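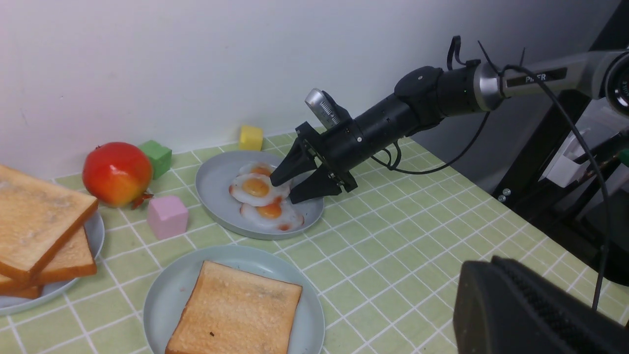 Issue 2, page 44

## Gripper stops above the plate and does not close

The arm travels to the pick position, halts with the fingers just above the food and stays there. The joint light may remain green, so do not take a green light as a sign that the arm is safe to touch.

This fault is mostly seen on breakfast table tasks, with fried eggs or toast on shallow plates. It is logged in Predari as "grip timeout".

**CAUTION:** A halted arm is still under power. It can move without warning when the link to the gripper comes back. Keep hands, sleeves and hair away from the fingers until step 3 is complete.

1. Press the stop button. Do not use the pause command in Predari, which leaves the queued move in memory.
2. Support the forearm from below with one hand. Keep the other hand clear of the joints.
3. Switch off the arm supply and lower the arm to the rest position.
4. Follow the cable loops from the joint housing back to the mounting stand. Look for kinks, flattened spots and any place where a loop can catch as the arm turns.
5. Unplug the gripper lead, check the pins and push it back in until it clicks.
6. Wipe the fingers with a damp cloth. Egg yolk and sauce dry hard and can hold the fingers open.
7. Switch on the supply. The gripper may take up to two minutes to report ready.
8. Run the open and close test with nothing between the fingers.

**Note:** If there is a second arm at the table, stop it before step 2. The stop button on the Illano control box acts on one arm only.

**Note:** Check that the tablecloth lies flat. A fold under the plate raises the food and can cause early contact.

If the test fails, do not raise the grip force setting. Replace the gripper lead with the spare supplied in the Mfaume cable kit and repeat steps 7 and 8. If it fails again, leave the supply off, label the arm and send the Predari log to Woradwood service.

For a gripper that closes but drops the food, see the next section.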